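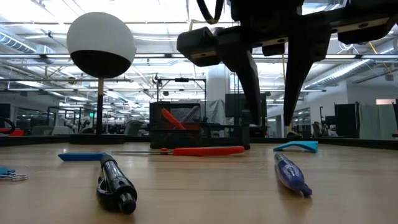
¿Sirve un aceite al agua para proteger un tablero de madera clara de uso diario?
Sirve si se aplican tres manos finas y se respeta el curado completo; con dos manos el tablero queda expuesto a cercos de vaso y a manchas de café.

Aceite duro Trudia Mate, bote de 800 ml
Reseña de Linnea Rustad

Compré el bote para renovar dos superficies: una mesa de comedor de fresno y un banco de taller de abedul. Venía de usar el aceite con disolvente de Güler, que da buen resultado pero amarillea las maderas claras y obliga a ventilar durante horas. El Trudia es una emulsión al agua, de aspecto lechoso, con un olor débil que desaparece al cabo de una tarde.

Preparación
Lijé a 120, 150 y 180. La ficha técnica desaconseja pasar de 180 y conviene hacerle caso: en una probeta lijada a 240 la segunda mano no penetró y quedaron zonas pegajosas. Como todo producto al agua, levanta el repelo. Humedecí la superficie con un paño, dejé secar y repasé a mano con el mismo grano antes de la primera capa.

Aplicación
Rodillo de microfibra de pelo corto y retirada del sobrante con paño de algodón. El tiempo abierto es corto. En el tablero de la mesa trabajé por franjas, siempre a favor de la veta, y aun así tuve que repasar un solape cerca de una cabecera. La brocha deja marcas visibles a contraluz; solo la recomiendo para cantos y patas.

Entre manos, 4 horas. El fabricante da ese plazo para 20 grados y lo he podido mantener en el comedor, pero en el taller, más frío, esperé hasta el día siguiente. Lijado intermedio muy ligero con esponja fina y aspirado. Nada de lana de acero: las partículas que quedan en el poro se oxidan con el agua de la emulsión.

Acabado
El mate es auténtico, sin velo blanquecino en el fresno. El tono cambia poco respecto a la madera cruda - algo más cálido en la testa, como era de esperar. En abedul la absorción fue irregular y la primera mano dejó manchas que se igualaron con la tercera. Al tacto queda más seco que un aceite tradicional.

Resistencia
Pasados 30 días hice la prueba habitual sobre una probeta de tres manos: agua, vino tinto y café, una hora cada uno. Agua y vino, sin marca. El café dejó una sombra leve que salió con jabón neutro. La probeta de dos manos conservó el cerco del café y una aureola de agua. El calor es su punto débil: una taza recién servida marcó las dos.

Reparación
Se puede reparar por zonas. Lijé un rectángulo junto al borde de la mesa, apliqué dos manos y el empalme se distingue solo con luz rasante. Con un barniz habría tenido que lijar el tablero entero.

A favor: no amarillea, poco olor, reparación local, limpieza de útiles con agua.
En contra: tiempo abierto corto, sensible al calor, tapa que se deforma al abrirla con destornillador (trasvasé el resto a un tarro de vidrio).

Lo volvería a comprar para la mesa. Para el banco seguiré con el de Güler, que aguanta mejor los golpes y allí el color me da igual.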